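REEL NOTES – MARCH

Quick one this month, deadline crept up on me again. Screening news first, then the review, then the odds and ends.

"Clutetti" is finally getting a proper run at the Corudcombe. Two weeks, evenings only, 7:30 start. If you missed it at the festival, where it played to a half-full room up against the big costume drama, now's the time. Seats are $18, members get in for less, bring your card because the new system doesn't always find you by name.

For anyone coming in cold: Clutetti is a town, not a person. Got asked that at the box office more than once. It's a made-up port somewhere cold, and the film spends one long night there with a night-shift dispatcher named Muli, who picks up a call from a freighter that was supposed to have gone down in 2000. Same ship name, same captain, same cargo. Captain wants a berth. Muli has until the tide turns to decide if she's going to give him one.

That's the whole setup and the movie gets to it in under ten minutes, bless it. Running time is 76 minutes and I wouldn't add a second. Plenty of thrillers with this kind of hook would give you the flashbacks, the drowned father, the therapist. There's a drowned uncle here but he gets one line, and it's a joke.

Firouzeh Daneshvar plays Muli and she is terrific. Most of the part is her and a radio. She has this way of repeating the captain's words back to him, very flat, very polite, like somebody taking down a pizza order, and around the fourth or fifth time you notice her voice has gone up just a little. I had my coat half over my face by then. She's done mostly stage work before this, and it shows in the good way – she isn't afraid to sit still.

The captain we never see. Smart. The voice is warm, kind of tired, and he keeps asking about the weather in town as if he'd like to go for a walk in it.

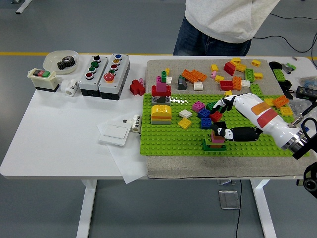 Gears, a three-button switch box and a pipe fitting on a white table.

Not everything works. The middle stretch brings in a harbor boss who drives over to yell, and he yells for too long. You can feel the script needing somebody to explain the insurance angle and picking the loudest guy available. There's also a subplot with Muli's ex, done all in text messages on a phone, and from the back rows I could not read half of them. Sit close. And the score leans on that low rumbling thing every thriller has now, when the radio static is doing teh job perfectly well by itself.

But the ending. Won't say. People near me argued about it all the way down the stairs, one camp sure the ship was real and the other sure Muli hadn't taken a call all night. I've seen it twice and switched sides. The last shot holds on the dock lights for a very long time, so please don't stand up and start hunting for your scarf.

Shot on what must have been no money. Two main sets, the radio room and the parking lot outside. Lots of fog, which covers plenty. The radio room looks lived in though, coffee rings, a calendar with the wrong month on it, a space heater that clicks off at exactly the wrong time. Worth looking around the edges of the room second time through, there's stuff back there.

Rated for language, and one nasty bit with a hand and a winch. Brief. You'll hear it more than see it.

OTHER STUFF

"Sorora" moves to the small room to make space. Same times. It's the sisters-and-a-beehive drama, subtitled, slow to start and then very much not slow. Last chance probably.

Thriller discussion group is on for after the second Clutetti screening, upstairs bar. No homework, just turn up. Spoilers will be flying so see the movie first.

Membership renewals are due by the end of the month, forms at the desk or reply to this email and I'll send you one. Same goes if you're getting two copies of the newsletter, just tell me wich address to drop.

Next month – submarine movies, three of them, titles still being settled. Send me your favorites.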